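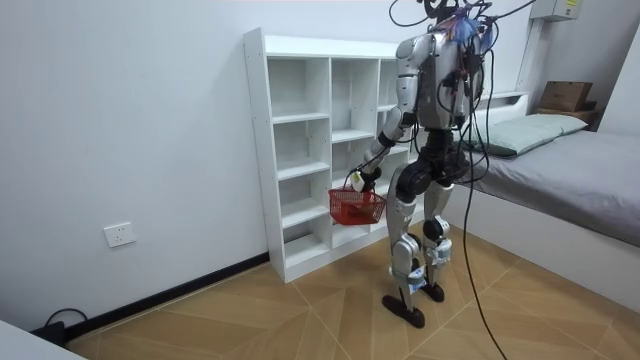 Prullum Asks Storage Sellers to Show Their Work on "Clutter-Free" Claims

New household survey finds little sign that buying more shelving leaves people with fewer things out of place

FOR IMMEDIATE RELEASE — Prullum, an independent publisher of consumer guides for renters and homeowners, today released the results of its household storage survey and called on furniture makers and sellers to stop promising a "clutter-free home" unless they can say what the words mean.

The survey covered 239 households that had bought at least one open shelving unit, bin system or closet insert in the past year. Each household filled out a short form before the purchase went up and another one 3 months later. Most people said they liked what they bought. Far fewer could say that it had changed where things ended up at the end of the day, and many reported that the floor, the kitchen table and the chair in the bedroom were in the same state as before.

"We have read a lot of product pages this year, and the word 'system' is doing a great deal of heavy lifting," said Fereshteh Shojaei, lead editor at Prullum. "A shelf is a shelf. It may be a good one. If a company wants to tell me it will give me back my mornings, I would like to know how many mornings, and who was keeping track."

Prullum is careful about what its own numbers can support. The survey relied on people's reports about their own homes, there was no comparison group, and households that gave up partway through may well have been the messier ones. The company says the results should not be read as proof that storage furniture does nothing. They do suggest that the advertising has run well ahead of the evidence.

Reviewers also looked at the language used in storage listings. Phrases such as "doubles your space" and "designed around how you live" came up again and again, and when Prullum wrote to sellers to ask for the basis of these claims, the replies were thin. One seller sent back the same brochure that had prompted the letter. Another said its figure came from "internal enthusiasm," a term Prullum was unable to find defined anywhere.
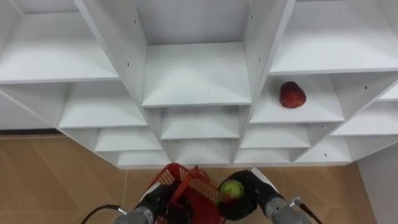
Capacity claims deserve the closest reading. Sellers tend to add up the volume of every opening, corner to corner, and print the total as if a household could fill it. Staggered layouts make this harder to judge by eye, with partitions that don't line up and compartments of different widths sitting next to each other. A white cubby unit holding a single strawberry looks calm and roomy, and catalog pages lean on that effect. It says very little about how the same openings would handle winter boots, a printer and the board games. Prullum recommends measuring the largest three things you plan to store and checking them against the opening sizes, which many listings leave out.

"Everybody's shelves look wonderful with next to nothing on them," said Chia-hao Yuen, who managed the survey. "The question I kept asking was what the unit looked like in February, when the holiday boxes still hadn't gone back to the basement. People laughed, mostly. Then they told me."

The full report also covers:

Labels and bins. Households that labeled bins were pleased with them early on. By the second form, a fair number said the labels no longer matched the contents.

Open versus closed storage. Opinions were split, and Prullum does not think its data can settle the matter.

Assembly times. Stated times were widely described as hopeful — one respondent used a stronger word.

Prullum is asking sellers to make 2 changes: print the inside measurements of every compartment in the main listing, and drop any claim about saved time or lower stress that has not been tested with customers. It has no power to enforce either one and does not expect a rush of volunteers. Companies that publish the measurements will be noted in the next edition of the guide, without a badge or seal. Prullum does not sell badges.

The report is free to read on the Prullum website. Printed copies are limited to 1000 and will be mailed on request.

Press contact: Kobina Bawa, Prullum press office

###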